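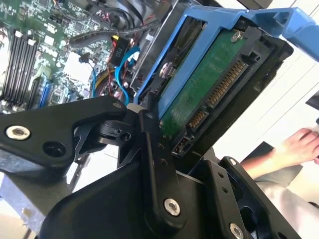
Disassembly task: the gripper at a hard drive in its blue caddy, view from the wrist camera.

Teleoperators wanted for computer disassembly (part-time, on site)

Kornus takes apart used office computers so that the parts can be sold again or recycled. Until now all of this work is done by hand. We are now teaching robot arms to do a part of it, and for this we need people who can show the robot how the task goes. We are looking for four teleoperators for our workshop in Sterley.

What you will do

You sit at a station next to the robot and steer the arm with a hand controller. You see the case directly and also through the wrist camera on your screen. One demonstration is one task from start to end, for example removing a hard drive with its caddy, pulling out a memory module or unplugging a SATA cable. After each one you mark it as good or bad and write a short note if something went wrong. Bad ones are also kept, so please do not hide them.

For some tasks we use the other method, where you hold the arm by its handle and guide it with your own hand. You will learn both in the first week, which is paid the same as the others.

The goal of the project is 3000 good demonstrations. We have 600 of them. The computers are of many makes and ages, and the caddies, clips and screws differ a lot, so the work needs attention also on the hundredth case.

What we ask from you

– Steady hands and patience with small parts
– You have opened a desktop computer before, at work or at home
– English good enough to write the notes and follow the safety instruction
– You can come at least three shifts a week, four hours each
– You are 18 or older

Experience with robots is not necessary. Two of our present operators came from a phone repair shop and one from a sewing workshop, and they learned the controller in some days. If you wear glasses or are left-handed, this is no problem – the station can be adjusted.

What we offer

The pay is 26 euros per hour, with a break of ten minutes in every hour of steering. The contract runs for six months and can be made longer. Coffee and parking are free. The bus stops in front of the gate.

How to apply

Write a few lines about yourself and which shifts suit you, morning or afternoon. A CV is welcome but a letter is enough. Put the reference number 2358 in the subject and send it to Halima Magesa in the personnel office. Questions about the robot and the tasks are answered by Čestmír Kopecký, who leads the workshop.

Applications are open until Thursday, August 17, 2023. We invite suitable people to a trial hour at the station, which is also paid.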